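4.2 Recruiting and keeping band members

The second set of interviews dealt with how groups find replacement players when someone leaves. Of the 163 musicians who returned the questionnaire, 51 had joined their present band after it had already played in public, and it is this group that the section is mainly concerned with. Founding members were asked the same questions where they had taken part in choosing a newcomer. Their answers are reported separately in Section 4.3, as they tended to remember the process as shorter and friendlier than the newcomers did.

Most late joiners had heard of the vacancy by word of mouth. Written notices came second, either pinned up in rehearsal rooms or placed on the listings site Votent, which was widely used by bands in the study area at the time of the fieldwork. Notices that named other artists as a guide to style drew more replies than notices that described the sound in general terms, but the replies were not thought to be better. Several bandleaders said that a list of well-known names brought in players who admired the same records and could not attend a weekday practice. Bass players and drummers were the hardest to find, a result in line with earlier local surveys, and both were often shared between two or more groups.

The length of the trial period varied a good deal. Some bands made an offer after a single evening. Others asked the player to learn a full set and appear at a concert before anything was settled, and in one case, the five-piece Wondier, the new guitarist had played 14 concerts before her name was added to the band's page. She did not regard this as unfair, although she noted that she had been paid her travel costs only, and that the matter of songwriting credit had not been raised by either side.
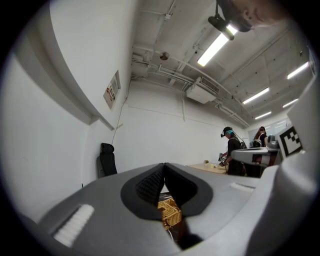

Nii Darko took a different view of trial periods, and said so at some length. In his opinion a band that cannot decide after three rehearsals has already decided, and is keeping the player on until somebody better replies to the notice. He had twice been in that position himself. On the second occasion he learned of his own replacement from a poster. He added that he would now ask at the first meeting how many other people were being heard, and that the answer mattered less to him than whether he was given one.

This account was the strongest of its kind, but the concern behind it was common. Newcomers who had been told plainly how they would be judged were more content with the outcome, including those who were later turned down. Where no terms had been stated, players looked for signs of their standing in small matters: whether they were included in group messages, whether they appeared in publicity, and who spoke to the sound engineer on their behalf. One keyboard player in the group Jostadach said she had known she was a member on the day she was asked to help choose the running order.

Money was seldom given as the reason for leaving. Changes of work, moving house and the arrival of children were all mentioned more often, and so was a falling-out over the direction of new material. The last of these was most marked in bands with a single named songwriter. In such groups the other members could be replaced without any change of name, and the questionnaire answers suggest that they were well aware of it.

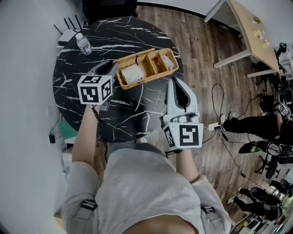 The position was different again where a solo artist had begun to work under his or her own name after a period in a band. Five respondents had followed a singer in this way. All five reported that the same people met in the same room and played in much the same manner, yet the understanding between them had changed. Decisions on touring were now passed on by a manager, and fees were fixed in advance – a change that two of them welcomed. The drummer who had worked on the Barbosa recordings said that he had been busier since then and less often consulted.

These findings should be read with some care. Players who had left music altogether were difficult to trace, and those who had parted on bad terms were less willing to be interviewed. A second round of interviews was held in October in order to reach more of them, and the results are set out in the next section.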